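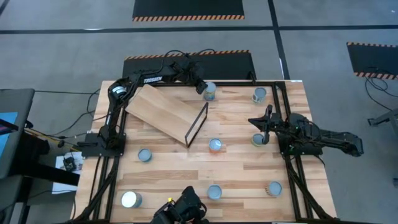 Hye-jin Yeon wrote back after the last round that the checklist never asks how old the shelf-stable food is, only whether it is off the floor, and that she would put dates first. Dates are now section 1.

Filed under: Food Storage / Checklists / Ellbridge

Dry goods and storeroom inspection, Ellbridge pantry
Building: former feed store, built 1901
Done by: Si-woo Geum
Second reader: Csaba Lakatos
Month: November

Mark each line OK, FIX or N/A. Write a comment for every FIX.

1. Dates and rotation

1.1 Oldest stock at the front of each shelf — FIX
Comment: Good on the tomato and bean shelves. The soup shelf was filled from the front after the last delivery. Turned it around during the visit.

1.2 Date received written on each case — OK
Comment: Marker is hard to read on the dark cartons. Use the white labels in the desk drawer.

1.3 Nothing on the shelf past our own cutoff — FIX
Comment: One case of evaporated milk pulled and logged. Baby food checked piece by piece, all good.

2. Condition of cans and jars

2.1 No bulging, leaking or badly rusted cans — OK

2.2 No deep dents on a seam or rim — FIX
Comment: 7 pulled. Most came from the bottom layer of one pallet. Small dents on the side wall are fine to keep if the can sits flat and the seam is clean.

2.3 Jar lids down in the center — OK

2.4 Missing labels set aside — OK
Comment: Do not guess from the sound. If the code on the end can't be matched to a case, it goes out.

3. Shelving

3.1 Bottom shelf at least 6 inches off the floor — OK

3.2 Heavy cases at waist height or lower — FIX
Comment: Juice is on the top shelf again. Si-eun Na moved it in the spring and it has gone back up. Tape a note to the upright.

3.3 Load under the posted limit — OK
Comment: Posted limit is 400 pounds per shelf, evenly spread. The two older units on the east wall have no plate. Treat them as light duty, paper goods and cereal only.

3.4 Units fixed to the wall — FIX
Comment: Upper bracket on unit C has one screw in plaster. Needs to go into a stud. Keep the top shelf of C clear until then.

4. Floor and aisles

4.1 Aisles clear for a hand truck — OK

4.2 Floor sound and even — FIX
Comment: Threshold between the front room and the storeroom is worn down in the middle and the metal strip has lifted. Original boards on both sides. Screw the strip down now, replace it later.

4.3 Step stool has all four feet — OK
Comment: New feet fitted. The old stool by the back door should be thrown out — it was marked for disposal last time and is still there.

5. Pests and moisture

5.1 No droppings, webbing or chewed packaging — OK

5.2 Traps checked and dated — OK

5.3 No stains on ceiling or walls — FIX
Comment: Brown ring over the rice bins, same size as on the last sheet. Dry to the touch at 9 a.m. after a night of rain. Outline it in pencil and look again next month.

5.4 Room temperature between 50 and 70 degrees — OK

6. Exits and fire

6.1 Back door opens fully from inside without a key — OK

6.2 Extinguisher gauge in the green, tag current — OK
Comment: Work order 2886 for the second extinguisher is still open. Bracket is up, no extinguisher on it.

6.3 Nothing stored within 3 feet of the electrical panel — FIX
Comment: Folded cartons. Moved.

Comments received on this sheet

Csaba Lakatos: On 3.4, I would empty the whole unit. The lower bracket isn't much better. I have the right screws and can come by after 4 p.m.

Liudmyla Pasichnyk: In Prultville we use the same list but split 2.2 into rim dents and side dents. It takes longer, and we throw out less. Happy to send our copy.

Si-woo Geum: Please do. Csaba, unit C is empty now, cases are stacked two high along the north wall.

Hye-jin Yeon: Thanks for moving dates up. Could 1.3 say where the cutoff list hangs? New people ask every time.

Si-woo Geum: Inside of the storeroom door, left side. Will add it to the line.

Still open: 3.2 note, 3.4, 4.2, 5.3, 6.2, old step stool.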